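Culludcombe Music
Thread

1/
Short thread on the Hidow show at Maglaya Hall in September, as people keep asking me the same questions and I would like to answer them once.

2/
Yes, it is the full band. The last two times Hidow came through they played as a duo, with the drums on a backing track. This time it's four people on stage, including the cello player from the second record.

3/
Capacity at Maglaya is 2,448 with the floor standing. If you saw 2,495 on the ticket page last week, that was the old number, from before they took out part of the side balcony for the new sound desk. The hall has fixed it now.

4/
Tickets: the first batch went in one morning. There is a second batch of 154 coming, all balcony, all seated. The hall told me they go up at 10 a.m. on the first of the month. There is no presale code for these. Anyone selling you a code is selling you nothing.

5/
Price is the same as the first batch. The booking fee is per order, so if four of you are going, buy them together and pay it once. The limit is 4 per order.

6/
Support is Ulline, who are from here. If you don't know them, start with the EP they put out in spring. Two guitars, a drum machine, a lot of songs about buses. They played the back room at the Culludcombe Arms all winter and got noticeably better every month.

7/
Ulline are on at 7:45. Doors are at 7. Hidow are due at 9 and the hall has a hard stop at 11 - they will turn the lights on, I have seen them do it in the middle of an encore.

8/
Set list talk. I've been keeping notes on the spring dates. They opened with the same two new songs every night and then moved everything else around. The long one that closes the first album got played at every show but one. The single everyone knows was usually fourth or fifth, so don't be at the bar.

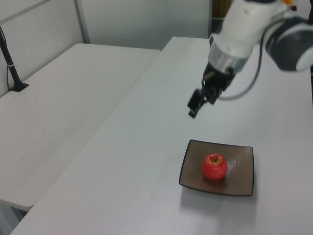
Square brown plate on the long white table.

9/
Back to practical things. The coat check at Maglaya is cash only. It closes half an hour after the last song. There are lockers by the north door that take cards, but they fill up early.

10/
Bags: anything bigger than a letter-size sheet of paper gets turned away at the door. They are strict about this. A friend of mine had to walk a backpack all the way back to the car park and missed the whole opening set.

11/
Water is free at both bars if you ask. You can't bring a bottle in, even an empty one. Food is one counter on the ground floor, pretzels and hot dogs, and it shuts when the headliner starts.

12/
Getting there. The 9 bus stops outside and the last one back to Culludcombe leaves at 11:20. With the 11 p.m. stop that is enough time if you don't wait for merch. If you want merch, get it before Ulline start. The line at the end goes up the stairs.

13/
Parking behind the hall is for staff and the bands. The garage across the street is open until midnight. After that the gate comes down and your car stays there until 6.

14/
Where to stand, since I get this one a lot. The floor sounds best level with the desk, a bit left. Right at the front you mostly hear the stage amps and not much of the singing. In the balcony, the middle rows are good. The back two rows are under a low ceiling and the bass gets muddy.

15/
Two people asked about step-free access. Use the north door, not the main one. There's a lift to the balcony and a raised platform on the floor. The platform has to be booked by phone with the box office, and the companion ticket is free. It does not show up on the website.

16/
Age limit is 14 on the floor and 8 in the balcony. Under 16s need an adult with them in both. They do check at the door.

17/
On the new Hidow record: I have heard it once. It's shorter than the last one and a good deal louder. Two of the songs from the spring shows are on it. The cello is all over the second half. I will write a proper review when it's out, and that will go on the site and not on here.

18/
It isn't out before the show, by the way. The label moved it back. They will have the seven-inch at the merch table, with a B-side that isn't on the album. I don't know how many copies.

19/
Correction to post 12: the 11:20 is the last 9 bus on weeknights. On weekends there is one more at 11:50. Thanks to the three people who wrote in.

20/
Someone asked if Ulline will play the whole EP. They have half an hour and the EP is 22 minutes, so they could. I asked and they said they want to fit in two new ones, so probably most of it.

21/
If you have a spare ticket, post it under this one at face value. I'll delete anything over. Returns also go back through the box office up to 48 hours before, and those are put on sale again at noon each day, so keep looking if you missed out.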